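Search this site
Enter keywords

Progress report: the Alero season book
10/4/20
By Tiziana Parisi

Hi Marlies,

You asked for something longer than my usual two-line email, so get a coffee. The short version is that the Alero book is moving, we're behind on captions and ahead on nearly everything else, and I still think we can send you a full draft before the winter.

First, the archive. When you agreed to fund this I told you the Sartori family had "a few boxes" of hillclimb material. Well! Gaetano Sartori has now brought down everything his uncle kept, and we've logged 1,917 negatives from the Alero climb and the two smaller events that shared its entry list. Most are black and white and in good shape. A batch from the wet practice day is badly curled, and I've left those in their sleeves until Adelmo Pellegrini can look at them (he's the only one of us I'd trust with a flattening press). Of the whole lot, 300 are scanned at full size. That's the number I wanted by the end of September, so I'm pleased.

The selection is harder than the scanning. Gaetano's uncle loved the top hairpin and stood there for what must have been hours, so we have every sedan in the class leaning over at the same angle in front of the same stone wall. Lovely, but you can't print forty of them. What we were short of was the paddock and the startline, and Marisa Marino has helped a lot there. She found an album in Sanna with 66 prints, mostly of the small single-seaters being pushed around, with drivers' names penciled on the back. Two of those names don't match the program. I've written to the club about it and I'm waiting to hear.

Interviews: six done out of nine. The best so far was with a mechanic who looked after the Atitz cars, and he talked for three hours about carburetor jets and hill gradients and how they changed the final drive in a barn by flashlight. I've cut it down to four pages and it hurt. Two of the remaining three people are in their eighties and would like to do it by phone this year, which is fine with me, though I'd have loved to see their scrapbooks. The ninth keeps changing his mind. I'll give him one more try and then write the chapter without him.

Text: the introduction, the course chapter and the touring class chapter are finished and with Adelmo for checking. The sports car chapter is about half written. I haven't started on the results tables, and I'd rather wait for the club's answer so I only have to set them once. The old timing sheets disagree with the newspaper in at least a dozen places, usually by a fifth of a second, but in one case they give the class win to a different driver. I'm going with the timing sheets and adding a note.

Money. Scanning came in under budget thanks to Gaetano doing the sorting himself. Travel is well under, for obvious reasons. Indatgate have quoted for printing, and the price per copy gets a lot nicer at 2,000 than at the smaller run we talked about in the spring. I'm a bit nervous about the storage that would mean, so I'd like to talk it through with you before I answer them. They'll hold the quote until the end of the year. I'd also like to move what's left of the travel line over to picture retouching if you're okay with that. The curled negatives are going to need it.

What's next: finish the sports car chapter, get the Sanna prints scanned and back to Marisa, do the phone interviews, and start captions properly. Captions are where I'm really late. I keep getting stuck on one race number and losing an afternoon to it (car 41, I'm looking at you).

Could you let me know about the print run and the travel money when you get a minute?
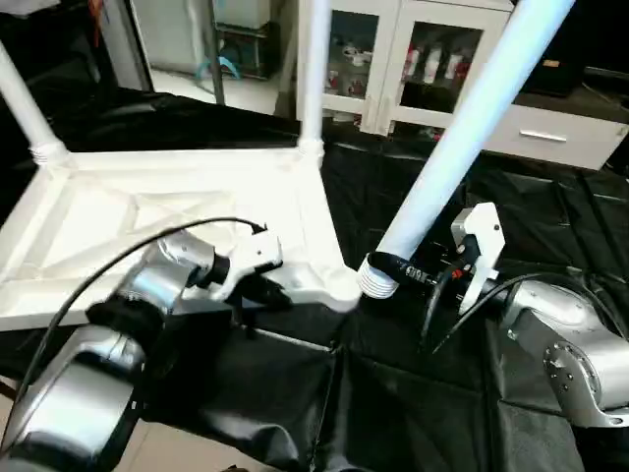

And if you'd like to see the sports car pages before they're done, I can send them as they are, typos included.

Contact | Copyright Tiziana Parisi | Back to top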